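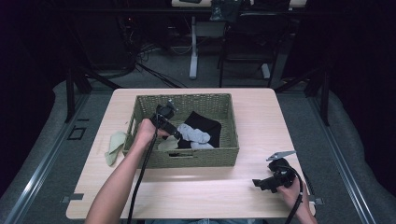
Laundry basket pitch leaves shoppers with questions
22 Jul 2024

A household goods company wants people to believe that the trouble with their laundry is where they put it. Podix, which sells baskets, bins and drawer inserts, has spent the summer promoting what it calls the Open Basket routine, a way of dealing with socks and small cloths that uses one low woven basket, one bare table and, in theory, very little time.

The idea is simple enough to fit on the tag. Small items come out of the dryer and go straight into the basket. The basket goes on a table with nothing else on it. The items are taken out one at a time, matched or folded, and laid on the tabletop beside the basket until it is empty. Then everything goes to its drawer and the basket goes back on its shelf.

Anyone who has ever dumped a load of socks on a bed may wonder what part of this is new.

Podix says the difference is in the shape of the basket. Its low sides are supposed to keep the contents in sight, so that a gray sock does not spend a month under a black T-shirt. There is a cut-out handle in the side, and the company says shoppers should be able to tell from across a room whether the thing is full. In practice a handle hole shows a bit of whatever cloth happens to be near it, and a basket with low sides holds less than a basket with high ones. A family of four would need to fill it several times for a normal wash.

The routine was first shown in February at the Raltow Home Fair, where it drew a decent crowd and a fair amount of muttering. The display loads were small, the kind of laundry a person might produce on a weekend away. There were no fitted sheets, no jeans and no school uniforms. Asked about this at the time, the company said the routine was meant for "the little stuff" and that big items were "already under control." Plenty of people at the fair did not look as though their big items were under control.

Podix also points to a survey of 157 households that tried the routine. According to the company's summary, those households saved 23 minutes a week on sorting and putting away. The summary does not say how the minutes were measured, whether the households were given the basket for free, or what they were doing before. It does not say how many of them were still using it a month later. A request for the full results was answered with a second copy of the summary.

Time saved on laundry is a slippery figure in any case. A person who sorts socks in front of the television may spend an hour at it and not mind. A person who does it at a cleared table is finished sooner but has to clear the table first, and the survey summary says nothing on that point either.

The table matters more than the tag lets on. The instructions ask for a "plain, light surface" – the argument being that dark socks and dull-colored cloths show up better against pale wood than against a patterned bedspread. That much seems fair. Black and light gray are easy to pick out on a blond tabletop, and even a muted green will show if the rest of the surface is clear.

But a clear table is exactly what many homes do not have. Kitchen tables carry mail, homework and breakfast. For customers in that position the company suggests the Trotus, a folding table it began selling this spring. A cynic might notice that a routine built around one basket has quietly become a routine built around a basket and a table.

The basket itself, sold as the Midtbø, is pleasant to look at and light enough to carry in one hand. Shoppers who prefer to use what they have will find that any low container does the same job. A dishpan works. So does the lid of a storage tub, although it is not as nice to leave out on a shelf.

There is one piece of the advice that holds up without anybody buying anything. The tag says to take out a single item at a time and finish with it before reaching in again. It is slow at first, and the temptation is to grab a handful and spread it around. People who do that tend to end up with two piles, one inside the basket and one outside it, and no clear idea which has been dealt with. A cloth dropped next to the basket in a crumple is still an unfolded cloth.

Podix is less helpful on the question of single socks. Its tag recommends a "waiting corner" at one end of the basket, where unmatched socks stay until the next load. Readers can guess what happens to the waiting corner by the end of the month.

The company says it has set aside 900 baskets for a second round of home trials this fall, and that each household will be asked to keep a log for five weeks. That would be an improvement on the first survey if the logs are published. Podix would not commit to doing so. It said the results would be "shared in a friendly format," a phrase that does not inspire confidence in anyone hoping for a table of numbers.

Nor would it say whether any of the homes in the new trial will be asked to use an ordinary basket for comparison. Without that, it will be hard to know if the credit belongs to the Midtbø or to the plain fact that people who have agreed to write down their laundry habits will probably do their laundry.

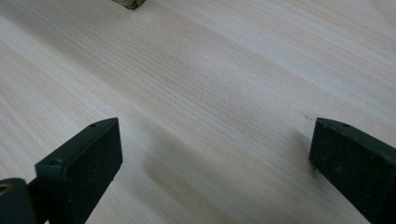
Stores carrying the line will run short demonstrations on weekends through the end of the summer. The Raltow branch has said shoppers may bring a small bag of their own clean laundry to try at the table, with a limit of one bag each. Baskets bought at a demonstration can be returned unused with a receipt, but the Trotus table is not included in that offer.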